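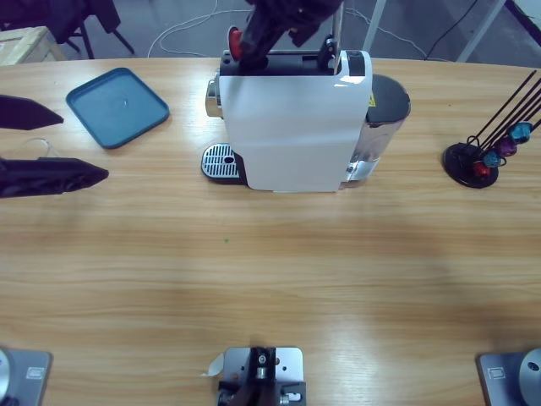
A two-armed tabletop robot holding a capsule above a coffee machine.

The Stakard bench rules are a set of working practices for two-armed robots that handle household appliances on a table. They were drafted by Evdokia Triantafyllou and Senad Kos for use in teaching laboratories and were later taken up by the appliance testing firm Grudberg. The rules are voluntary and do not replace national safety law or the manual of the robot or appliance.

Scope

The rules apply to fixed arms with two-finger grippers working on small kitchen machines, such as coffee makers, kettles and toasters. Mobile robots are excluded, as is any task in which a person shares the table while the arms are powered.

Layout of the table

Both arm bases must be bolted down before an appliance is brought to the table. Items the robot has to pick up, such as capsules or cups, are given fixed starting places, and these are recorded before the first run. Cables that cross the reach of either arm are to be taped down or led off the back edge. Water tanks are filled away from the table and put in place with the arms stopped.

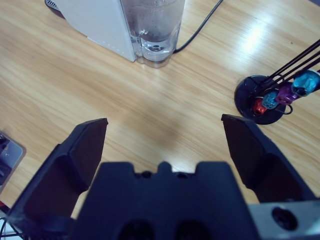
Gripper checks are made at the start of each session and again after 200 cycles. The operator opens and closes the fingers fully, looks for cracks or worn tips, and confirms that the wrist camera has a clear view between them. Glare on a polished surface is treated as a fault if it hides an object the robot must find. The lamp is then moved or dimmed and the check is repeated.

Speed and force

Arm speed is limited to 40 percent of the maker's rated value within reach of the appliance, and to 30 percent when a gripper holds glass. Closing force for glassware is set on a spare item first. Only one arm at a time may touch the appliance, unless the written task calls for one arm to steady it.

Hot liquids

A brewing cycle may not be started until a cup has been confirmed under the outlet.

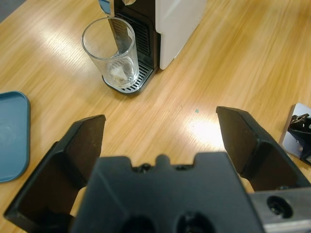

Filled cups are moved by hand in the basic version of the rules. An extended version, written by Leopold Prantl, allows a robot to carry them over short distances if a tray is used and electrical parts below the path are covered.

Records

Each run is logged with the task name, the operator, and the reason for any stop. Grudberg's first published log covered 1,614 runs. Buppha Nilsuwan, who reviewed it, criticized the stop codes as too broad, and the category "object lost" was later divided into "dropped" and "not found."

See also

Plullent gripper checklist
Softić table layout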